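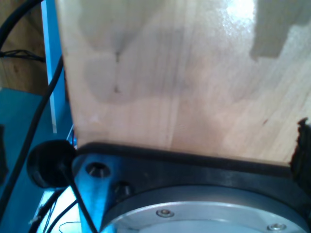 Tablero de madera clara con la veta en vertical.

Inicio | Local | Economía | Residuos y energía | Servicios | Archivo

Cedlow revisa el tratamiento de los sobres acolchados de papel en la recogida selectiva

Diciembre – Redacción, sección de Residuos y energía

El servicio de recogida de Cedlow modificará a partir del próximo trimestre las instrucciones para depositar sobres acolchados en el contenedor de papel y cartón. La nueva norma distingue entre tres tipos de sobre según su relleno y exige retirar la cinta y las etiquetas cuando se desprendan sin romper el soporte. El cambio se apoya en una campaña de caracterización realizada en la planta de clasificación que explota Farina, en la que se analizaron 3487 kilos de material procedente de contenedores domésticos.

Hasta ahora la instrucción municipal ocupaba una sola línea: los sobres acolchados, al contenedor de resto. La redacción procedía de una época en la que el formato habitual combinaba papel por fuera y burbuja de polietileno por dentro, dos capas encoladas que no se separan en la tolva ni en el pulper sin un tratamiento específico. Con la extensión de los sobres íntegramente de papel, la regla enviaba al rechazo una fracción de fibra que la fábrica puede aprovechar. El informe técnico que acompaña a la modificación calcula que la corrección afecta a 4000 hogares, todos los incluidos en las rutas de recogida puerta a puerta.

La caracterización se hizo por separación manual. De la muestra se apartaron 1803 sobres, que después se abrieron por un lateral para examinar el relleno. El primer grupo reúne los de papel kraft con interior de papel, ya sea ondulado, macerado o en celdilla. El segundo, los de papel con burbuja plástica adherida. El tercero, los de película plástica completa, que los usuarios depositan en el contenedor de papel por error y que la planta retira en cabecera de línea. El informe no desglosa los resultados por barrio ni por época del año y advierte de que la muestra se tomó en un solo periodo, con un volumen alto de paquetería.
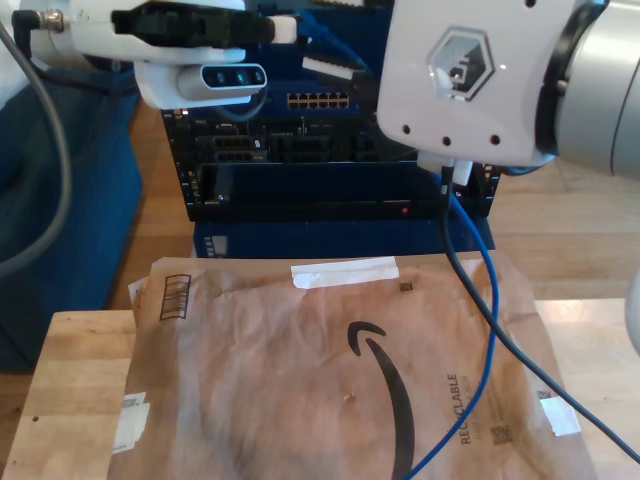
Nives Testa considera que la clasificación por relleno es correcta en el plano técnico y poco útil en la cocina de una casa, donde el sobre llega cerrado, se abre con prisa por un extremo y se pliega sin mirar el interior. Propone que la instrucción se formule al revés: que el usuario palpe el sobre, lo rasgue por el canto y, si ve plástico, lo lleve al contenedor de resto. A su juicio, cualquier criterio que obligue a leer símbolos impresos perderá a la mitad de los destinatarios.

El servicio ha recogido en parte esa observación. El folleto que se repartirá con el calendario de recogida incluye una prueba de rasgado, descrita en dos frases: el papel se rompe en línea irregular y deja fibra vista, mientras que el laminado se estira antes de ceder y deja un borde brillante. La prueba no sirve para los papeles con recubrimiento muy fino, que se rasgan como el papel corriente. En ese caso el folleto remite al contenedor de papel y asume una pequeña pérdida en planta.

La parte más discutida del documento es la que se refiere a los adhesivos. Los de base acuosa se dispersan durante el desfibrado. Los termofusibles y los sensibles a la presión se comportan de otra manera: forman partículas pegajosas, conocidas en el sector como «stickies», que atraviesan las cribas de ranura cuando su tamaño es reducido y acaban depositadas en telas, fieltros y cilindros secadores. El efecto se manifiesta en forma de agujeros y roturas de la hoja, con la consiguiente parada de máquina. Cerkier, que recibe las balas de papel mezclado de la planta, pidió en el trámite de consulta que la instrucción mencionara de modo expreso las cintas de plástico y las etiquetas con frontal sintético.

La redacción final se queda en un punto intermedio. Pide retirar la cinta si sale entera y prohíbe, en cambio, recortar el sobre para eliminarla. El motivo es el tamaño de los fragmentos. Los recortes pequeños caen por las mallas del trómel, se mezclan con la fracción fina y terminan en el rechazo aunque sean de fibra limpia. Un sobre entero con un resto de cinta es preferible, según el informe, a un sobre limpio cortado en tiras. Tampoco se recomienda compactar el sobre hasta formar una bola, puesto que los separadores balísticos desvían los cuerpos rodantes hacia la línea de envases.

Quedan fuera de la norma los sobres manchados de grasa o de producto, los que contengan restos de espuma y los que hayan servido para devolver aparatos con batería. Para estos últimos el servicio mantiene el depósito en el punto limpio, con el envoltorio incluido si presenta líquido o quemaduras. El pequeño material eléctrico – cargadores, adaptadores, cables de red – se entrega también allí, en el cajón de aparatos, y no debe introducirse en ningún contenedor de calle.
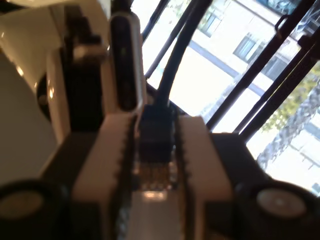

Un comentario recibido por el servicio durante la consulta objeta que el punto limpio cierra a las 14 horas y que, con ese horario, los cables viejos seguirán apareciendo entre el papel por mucho que cambie el folleto. El mismo texto pide un cajón de recogida en los portales o en los comercios y señala que el conector de un cable de red, por su tamaño, cabe en cualquier rendija.

La respuesta incorporada al expediente es breve. El horario del punto limpio depende de otro contrato y no se modifica en este procedimiento. En cuanto a los cables, la planta confirma que son un problema mecánico antes que de calidad: se enrollan en los ejes de los discos de criba, acumulan material y obligan a detener la línea para cortarlos a mano. Durante la campaña de caracterización se registraron 11 paradas por esta causa. El informe no indica su duración individual y las incluye en el capítulo general de incidencias, junto con las debidas a flejes, perchas y textiles.

El coste de la modificación se limita a la impresión del folleto, al cambio de los adhesivos de los contenedores y a un ajuste en el contrato con Farina, que pasará a facturar los sobres de papel con la fracción de papel y cartón mezclado. La calidad de las balas se controlará por muestreo, con determinación de humedad y de componentes no papeleros, de acuerdo con las categorías de la norma EN 643. Si la proporción de impropios supera el umbral pactado en dos controles seguidos, la planta podrá volver a desviar los sobres al rechazo mientras se revisan las rutas afectadas.

Tonari, encargada del diseño del folleto, presentó dos versiones. La primera reproducía una serie de símbolos de envase con su significado. La segunda prescindía de ellos y se apoyaba en dibujos del sobre abierto. El servicio eligió la segunda después de comprobar en una prueba con usuarios que varios de ellos interpretaban un mismo símbolo de formas opuestas. La versión elegida se imprimirá a una tinta sobre papel sin estucar y estará disponible en las oficinas de atención. 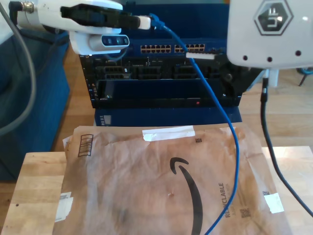
El etiquetado de origen es el otro asunto que el informe deja abierto. El servicio carece de competencia sobre lo que imprime el remitente y solo puede indicar al usuario cómo interpretarlo. Las indicaciones varían en idioma, tamaño y posición, y a menudo comparten la cara del sobre con marcas que no guardan relación con el reciclaje. El sobre de papel marrón de la fotografía, con el logotipo de Amazon, lleva la palabra «RECYCLABLE» en mayúsculas negras y girada en vertical, además de un código de barras y otros códigos pequeños; conserva también una tira de cinta blanca y restos de etiqueta. Con la nueva instrucción, una indicación de ese tipo orienta pero no sustituye a la comprobación del relleno, y la cinta debe retirarse si se desprende entera. Las etiquetas de papel rotas pueden quedarse donde están.

Los datos personales son una consulta frecuente en las oficinas. El folleto recomienda tachar el nombre y la dirección con rotulador y desaconseja arrancar el fragmento si con ello se rompe el cuerpo del sobre. La tinta del rotulador no interfiere en el proceso: la fabricación de papel para ondular, destino habitual de esta fracción, no incluye destintado.

La norma entrará en vigor con el nuevo calendario de recogida. Durante los tres primeros meses los operarios dejarán un aviso en los cubos con errores y recogerán el contenido igualmente. Pasado ese plazo, los cubos que contengan sobres de plástico o cables se dejarán sin vaciar hasta el turno siguiente. Está prevista una segunda caracterización con el mismo método, cuyos resultados se incorporarán a la memoria anual del servicio.

Contacto con la redacción | Aviso legal | © Todos los derechos reservados | Volver arriba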